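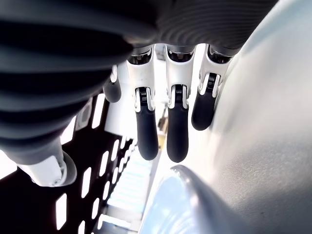 Grallgate have no business being third favorites, Cayetano Requena told me when I sent him our preseason prices, and he wants it on record that he'd have them sixth. Well, it's on record now, Cayetano!

I'm Faustine Chauvin, I set the soccer odds at Coledex, and our outright winner market for the new Costello League season is open from 8 September 2025. Gota start as favorites at 2.10 (they kept their whole back line, so I couldn't go any bigger). Costello Town are next at 4.50, then Grallgate at 6.00.

We tried the market out first with 432 of our members, and 170 of them went for Gota, which made me feel a lot better about my price. Grallgate got plenty of love too – sorry again, Cayetano.

You can also bet on the top four, the bottom two and the top scorer. Prices will move once the first games are in, and I'll be posting my changes on the Coledex blog every week of the season.

Press questions go to Lindalva Quintana at the Coledex press desk.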